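About Kullis

Kullis supplies two-finger gripper kits and the test service that goes with them. The company was set up by Aliki Gkikas, a mechanical engineer, and Mwende Mbwambo, who writes the control software. Both had worked on packing lines where the arm was fast, the vision system was good, and the parts still ended up on the floor because the fingers had been specified for a steel block.

Our main product is the Skitine kit. It consists of a parallel gripper body, a pair of black fingers, a wrist camera with its bracket, a 2 m cable set, and an adapter plate for the arm. The kit is sold complete. Finger pairs can also be ordered separately, and customers with an older gripper body can buy the adapter plate alone after sending us the bolt pattern.

Soft goods are the larger part of our work. A molded rubber item has no flat faces, its stiffness changes along its length, and its center of mass moves when it bends. Published grip force figures are normally taken on rigid samples and do not carry over. We therefore test on the item itself, or on a stand-in with similar wall thickness and surface.

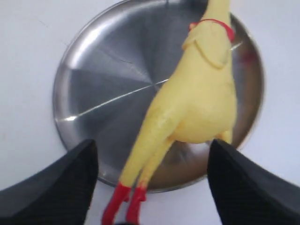

The standard soft goods trial is called Setiawan, after the street where our first workshop was. It covers approach angle, closing speed, finger opening and release. Each setting is repeated 40 times before it goes into the report. A full trial has 336 grasps and takes a working week, including setup. The customer receives the table of settings, the camera recordings and a parameter file that loads directly into the Skitine controller.

Reflective backgrounds are included in every trial. Brushed steel gives highlights that shift as the wrist moves, and a depth estimate that holds up on a matte table may not hold up over a pan. If the customer's line uses coated trays only, this part can be dropped and the price is reduced.
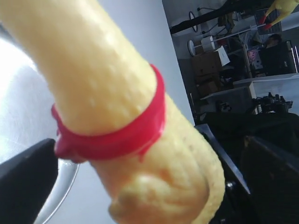 Yellow rubber object with red band, seen from the wrist camera.

Camera position is the question we are asked most often. The Skitine bracket places the lens so that the fingertips stay in view through the whole closing stroke. This costs some field of view. Large items will fill most of the picture at close range, and the operator should expect to plan the approach from a greater distance and use the close view for the last part of the motion only. A second, fixed camera is supported by the software and is not included in the kit.

Finger wear is checked at our bench in Vivelgate. The present finger design is revision 904. Earlier revisions remain available to customers who have validated a process on them, and we do not substitute one for another without written agreement.

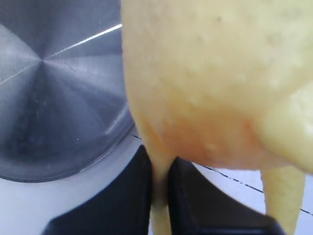
Thin sections need separate treatment. A leg, stem or tab can be gripped with a smaller opening and less travel than the body of the same item, but the load then hangs away from the fingers and swings when the arm accelerates. Our reports give separate values for body grasps and appendage grasps, with a recommended acceleration limit for each.

We do not build complete cells, and we do not supply arms. Integration is done by the customer or by an integrator of the customer's choice, with remote support from Mwende's team during commissioning.

Samples for trial should be sent to the Vivelgate workshop, marked for Aliki Gkikas. Please include at least two of each item, the target cycle time, and a drawing or photo of the surface it will be picked from. The next open trial slots are in February.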